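Ticket: Brick wall room, table and plants
Opened by: Front desk, Corkholm building
Assigned to: Ayuba Bawa
Category: Furniture and fittings
Priority: Low
Status: Closed, September 2020

Reported problem

Fine reddish grit on the white table next to the brick wall. Wiped off at the end of one day, back the next morning. Heaviest along the wall side, behind and between the succulents. Second complaint on the same ticket: the shared calculator goes blank in the middle of a sum when it is used at that table.

Log

Entry 1. Checked the table. Grit is dry and gritty between the fingers, same color as the brick. Potting mix ruled out: the mix in the pots is dark and has bark in it. Wiped the top with a damp cloth and laid a strip of white paper along the wall side overnight.

Entry 2. Paper collected grit along its full length, more toward one end. Table had been pushed hard against the wall. Every time someone leans on it, the edge rubs the brick face. Pulled the table 4 inches clear and put down a fresh strip.

Entry 3. Second strip much cleaner but still a light dusting. Brushed a hand over the bricks above table height and loose material came away from the pale, worn patches. Same result in February, according to the old Plerura maintenance sheet, which recommends a soft brush and vacuum and no water. Did that up to shoulder height.

Entry 4. Asked Comolano about a clear masonry sealer. They quoted 235 for the table section and 300 for the full wall. Not approved for now. They also advised against sealing until the wall has been checked for damp — trapped moisture makes the shedding worse. Meter readings were low at all points tested.

Entry 5. Calculator. Blanks when the light over it is blocked, comes back when the light returns. Backup cell was flat. Replaced the cell, ran it for some 6 minutes with a hand over the panel, no blanking. Keys cleaned with a dry cloth. A little grit came out from around the buttons, none under the display.

Entry 6. Plants. Sowah, who supplied them, asked that the leaves be brushed and not rinsed, and that the pots stay out of standing water. Dust on the leaves removed with a makeup brush. The pale variegated one holds the most dust and needs the longest. Plants put back in their row on the wall side.

Entry 7. Third paper strip left down for the weekend. Clean apart from a few grains. Strip removed. Closing.

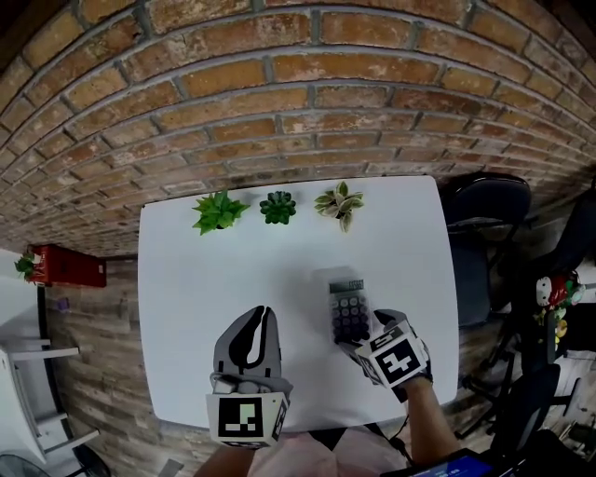
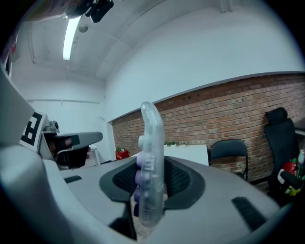

White table with its plants, brick wall side.

Follow-up question from the front desk: Can the table go back against the wall if we stick felt pads along the edge?

Reply: Leave the gap as it is. Felt picks up the loose grains and then works like sandpaper on both the brick and the table edge. If the table has to be fixed in place, use rubber stops under the feet — the supply closet has a packet. Reopen this ticket if grit shows up again with the gap in place.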